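Home Contents Chapters Glossary Index

Chapter 8
When the Grip Lets Go

Most failure reports on gripping tools blame the operator. Be wary of that. A report that ends in "operator error" has often stopped one question too early.

The Dudthorpe slip trials are a fair place to start. Over 1,000 grips were logged on thin wooden sticks, and 121 ended in a slip. The maker, Skedier, put nearly all of them down to careless handling. The logs tell a less comfortable story - most slips came late in a session, on pads that no one had been told to check.
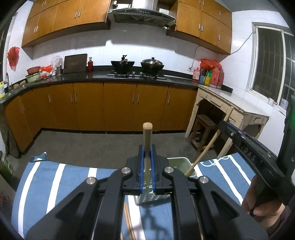 Why does a worn pad matter if the fingers still close fully?

Closing and holding are separate jobs. A worn pad can meet the stick at one small spot, and the stick then turns about that spot as soon as its lower end touches something.

Skedier's manual calls for a pad check every 162 hours. We have not seen the test behind that figure, and the trials give little reason to trust it. Slips were already climbing after around 8 hours of use.

Upright work is the harder case. A chopstick lowered into a holder can catch on the rim or the bottom, and the load goes straight back up into the pads.
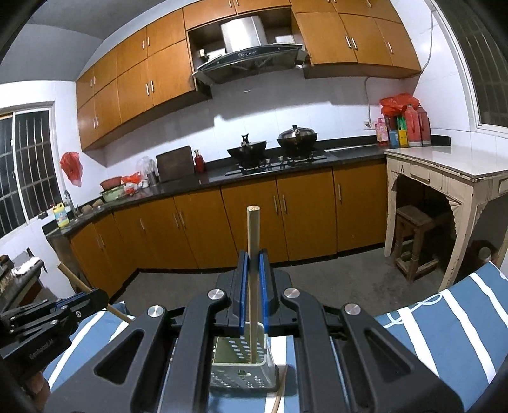 Figure 8.2 Chopstick held upright, its lower end inside the utensil holder.

A dropped chopstick hurts no one. The same fault with a knife is a safety matter, and the Zondurham guide, which many workshops still follow, treats the two alike. Section 8.1 looks at how that guide rates harm and where its colour-coded table falls short. Before reading on, write down what you would want recorded about a slip, other than who was holding the tool.

Search this book Enter a term Go

Related chapters
Chapter 7: Reading a Fault Log
Chapter 9: The Sipos Recall
Chapter 10: Guards, Stops and False Comfort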